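**Thread: how many demos for a two-handed lamp task?**

**flovgate_dan** - May 11, 2024

We're collecting two-handed examples with hand-held grippers, no robot in the loop. The task is to pick up a desk lamp with both hands, turn it, and set it back down on the base. Plan is 2,000 episodes before the first training run, across 16 different lamps. My question is whether we should cut the lamp count and do more repeats on each one. The policy we trained in March on cups did fine with few objects, but a cup doesn't have a joint in it.
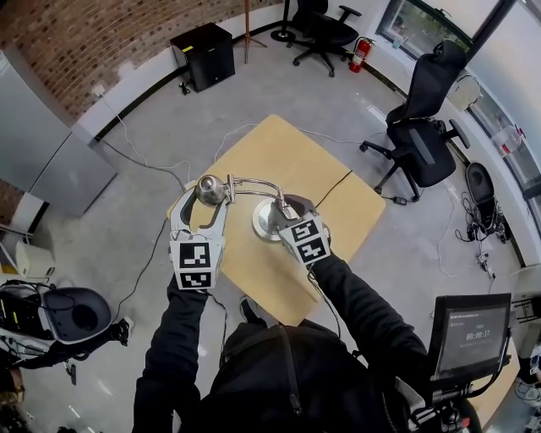 Episode length is the other thing I can't settle. I've told people to stop at 30 seconds, and some of them use all of it while others are finished in half that. The timer was at 00:00:17 here with one gripper on the lamp head and the other down near the base, and I'd call that a normal pace. Should I throw out the slow ones or keep them?

**prateck_user**

Keep the slow ones unless the person stopped moving. You can trim pauses later. You can't get back the corrections people make when a grip goes wrong, and those are the most useful part.

On lamp count, I'd go the other way from what you're thinking. More lamps, fewer repeats.

**mocap_moth**

Disagree with prateck on both. Slow episodes teach the policy to be slow. We left ours in on a drawer task and the arm hesitated before every contact. We cut them, retrained, and it was better.

What do the wrist cameras see? If the lamp is out of view for half the episode it won't matter how many you have.

**flovgate_dan**

One from a gripper camera, with the lamp still standing on the table:

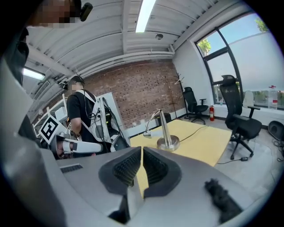
*Gripper view, fingers slightly open, lamp farther back on the yellow tabletop.*

**mocap_moth**

OK, that's usable. The lamp is small from there though. I'd start every episode closer to the table so you aren't storing a lot of walking.

**tiongson_rig**

Are you randomizing the lamp position? With a head that has to be pinched, the approach angle matters more than anything else in this thread. We used Vesel to log start poses and found that 80 of our episodes started from nearly the same spot. Nobody had noticed because the videos all looked different.

**flovgate_dan**

Not on purpose. People put it down wherever they put it down. I can add a chart of start positions and have them follow it.

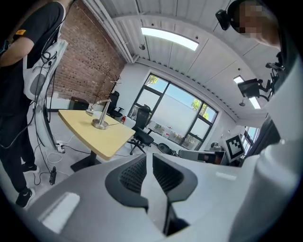

The chart would have to cover which way the head faces too, and I hadn't been writing that down. In this one it's pointing left, with the cord running across the tabletop, so a reach for the head comes in from a different side than if it were turned around. I also have no rule for where the cord goes. Do you log that, or leave it to chance?

**tiongson_rig**

We log the object heading in four bins and leave the cord alone. If you always tidy the cord it'll fail the first time somebody doesn't.

**prateck_user**

I'd unplug the lamps and tape the cord up. A cord snagging on a finger is a bad episode and you'll get plenty of those.

**tiongson_rig**

Then it has never seen a cord. Real lamps have them.

**prateck_user**

Sure, but he's at first training run stage. Get the grasp working, then add the mess.

**flovgate_dan**

I'll split it. First half of the set with the cord taped, second half with it free, and I'll tag them so we can train on either. Heading in four bins like tiongson said. I'm keeping the slow episodes for now but marking them, so if the policy hesitates I can drop them without recollecting.

Still not sure about the lamp count.

**mocap_moth**

Hold two lamps out of training completely, whatever number you pick. Then you'll know if you need more of them.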